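23 January 2019
Lunde gripper kit on trial from Letusano, kitchen counter setup

Kit price is 1,280 with the wrist camera, 900 without. Spare fingers are extra. Quote is in the Jirneck folder, good through the end of the trial.

Mounted the gripper and ran the cable down from the upper arm. Left the slack loop long for now – need to check it at full wrist rotation before anyone speeds up the moves. Pick target is the small red apple, no tray or fixture.
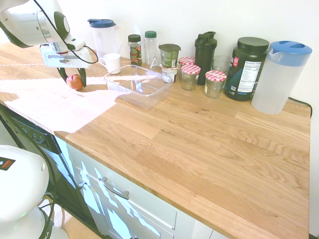 Gripper over the apple, fixed camera view.

Clear pitchers and the plastic container stay on the counter for the next set. The November demo used a plain mat and matte blocks, so it told us very little about glare.

Wrist camera exposure is on auto, default profile. Sun on the oak is strong and something like blinds puts stripes across everything.
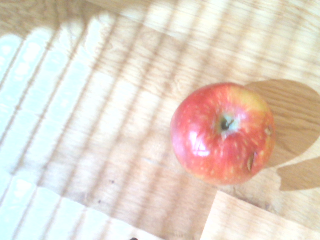

Want to try fixed exposure at 2 settings and compare against the Cudex camera we already own. If the Cudex does as well, we order the kit without a camera and save the difference.

To ask Letusano: does the warranty cover third-party cameras on the wrist bracket, and can the finger pads be bought separately?

Still to do: log grip force, redo hand-eye calibration, cable check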